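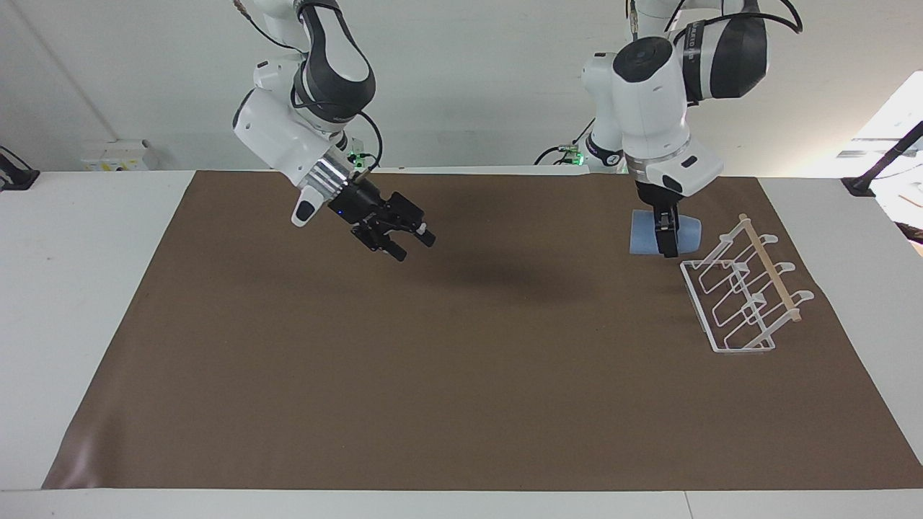 Intro to Automation – Notes for Week 7: Our Visit to the Zevbridge Open Day
Last updated: Mon 11 November
Reading time: 6 min

Several of you asked for a write-up of the Zevbridge visit, so these notes cover what we saw, what I scribbled down during the talks, and what I'd like you to think over before the lab. If you missed the bus, you should be able to follow along without trouble. I had a wonderful time, and I'll try to keep the gushing to a minimum (no promises).

1. The site

Zevbridge runs its demonstration rooms in Bramirville, on the second floor of the old bottling works. There were 26 of us, split into two groups. Group A started with the mobile carts downstairs and Group B went straight up to the arms, then we swapped after lunch. The carts are covered in the Week 5 notes and I won't repeat them here, except to say that the one with the squeaky caster has been fixed and now turns beautifully.

2. The dish rack task

This was the demonstration most of you were talking about on the way home. Two arms work over one table, with a cup and a wire dish rack as the props. The job sounds like nothing: pick up the cup and put it on the rack. You do it every evening while thinking about something else. Then you try to write down every step for a machine and you're still at it an hour later!

Some things to pull out of it for your own notes:

Two arms share one workspace. Each arm has its own gripper and its own reach, and the areas they can reach overlap in the middle. Somebody has to decide which arm goes for the cup. A simple rule is "nearest arm picks," and it works until the cup sits close to the middle or until the nearer arm would have to twist itself into a knot to get the right angle. We'll try both cases in the lab.

Parallel grippers are simple on purpose. Two fingers open, two fingers close. With so few moving parts they're easy to control and easy to repair, and a surprising number of household objects can be handled that way. The price is that you must choose the direction of the grasp with care. Fingers closing across the sides of a cup behave very differently from fingers pinching its rim, and a good grasp for lifting can be a bad grasp for placing.

The rack is the hard part. A cup is one fairly simple shape. A wire rack is mostly gaps, with thin rods at odd angles, and a camera looking down on it sees the rods and the shadows of the rods. The guide spent a good ten minutes on this and I wish she'd had twenty. Thin, pale, shiny things are miserable for depth sensing. If you remember one sentence from the day, let it be that one.

3. Setting up the table

I know, I know – everybody wants to talk about the arms. But please look at the table. I've seen student projects fail for a whole week because of a table. 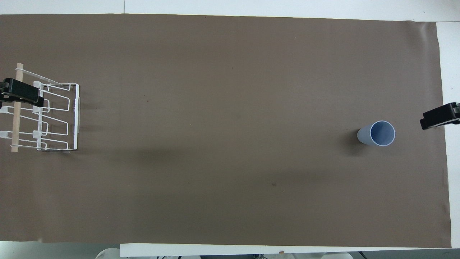

A plain brown covering gives the cameras a calm background, and a pale cup or a white rack stands out against it far better than it would against a white tabletop. It also cuts down on glare. It won't get rid of shadows, and you shouldn't expect it to. Window light moves through the day, and a system tuned at nine in the morning may have strong opinions about four in the afternoon.

Clamps matter too. If the rack slides every time it gets nudged, your robot is solving a new problem on every attempt, and you can't compare one run with the next. Fix down what is meant to stay still. Let the thing you're studying (here, the cup) be the thing that changes.

And do change it! Put the cup upright, tip it over, turn it, move it near the rack, move it far away. A routine that works from one starting spot has learned one starting spot. The guide told us that their July trial with this task ran to 371 attempts, with the starting position changed each time, and that 63 of those had to be thrown out because the camera settings had been altered partway through. She was very cheerful about it. Write your settings down, people.

4. Questions from the group

Why not use a hand with five fingers? More joints to control, more to break, and for this job the extra fingers don't buy you much. Brirkusia, the hand project we read about in Week 3, is a good comparison. Go back to the table on page two and look at the column for weight.

Does the cup's material matter? Yes, a lot. A soft object gives under the fingers, so it forgives a grip that is a bit too tight. A hard, smooth one may slip or pop out sideways. Think about which you'd want while you're still learning.

Is it slow? Compared with you at the sink, yes. Slow is fine. The team gives itself 60 seconds for each attempt and then resets the table, and I found the careful pace much more interesting to watch than a fast one would have been, as you can see the approach take shape.

Can the arms bump into each other? They can, and planning for that is half of next week's reading.

5. Before the lab

Bring the Troncoso worksheet, filled in up to part C. Part D we'll do together.

Pick one small chore from your own kitchen and break it into steps a two-finger gripper could follow. One page, drawings welcome, messy drawings also welcome. Mark the step you think would fail first and say why.

Read the chapter on grasp planning again with the cup in mind. It was dry the first time around. I think you'll find it's a different chapter now.

Closed shoes in the lab, hair tied back, and leave the emergency stop where everyone can reach it. Group B has the early slot.

Leftover question from the bus: could one arm steady the rack while the other one places the cup? I love this idea and I don't know how well it would do against a good clamp. If anyone wants to take it on as a term project, come and see me during office hours.

Contact: Automation Teaching Office, Room 26 | © Course staff, for class use | Back to top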